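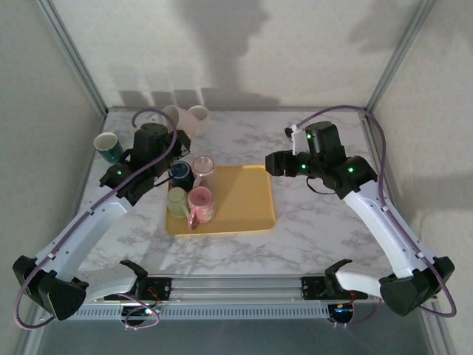 Workshop Notes | Automation

December. Words: staff writer

Half past seven and the cell at Veninance is already up. Two arms, one table, one tray. The job is mugs onto the tray, and it sounds like nothing until you have to keep it running all winter.

Mornings start with the cables. Always the cables. The lavender ones loop over each arm from the wrist down to the base, and they need slack, plenty of it, or the wrist drags at full reach. Too much slack and they snag on the base joint. Run a finger along the lot, feel for kinks, move on.

Then the lights. Green on both wrists, blue down by the front rail. Anything dark, stop and look at the plug before you blame the board. The crew lost most of a day to that in the autumn, swapping a servo that was perfectly fine. The plug had worked loose. Four seconds to fix.

Clamp brackets next. They sit on the front rail, one to each side, and the bolts creep. Every 200 hours out comes the hex key. Citeck, who look after the cell under contract, wanted 300. The crew tried 300. Back to 200.

Grippers are the fussy bit. The fingers get a wipe with a damp cloth, no solvent, and a look along the edges for wear. Handles are what kill them. A mug sat upright is easy, a mug on its side wants a different approach altogether, and the yellow tray has a raised rim that will catch a low finger if teh zero has drifted. So: home both arms, check zero, home again.

Last job is the trial run. Mugs scattered over the marble top, pinks, greens, the navy one, some on the tray to begin with. Prorkotum software logs each pick. Anything under 98 per cent and the cell stays off untill somebody finds out why.

Spares live in a drawer marked Dabbas, after the old supplier. Servos at the back, fingers at the front. Order more fingers.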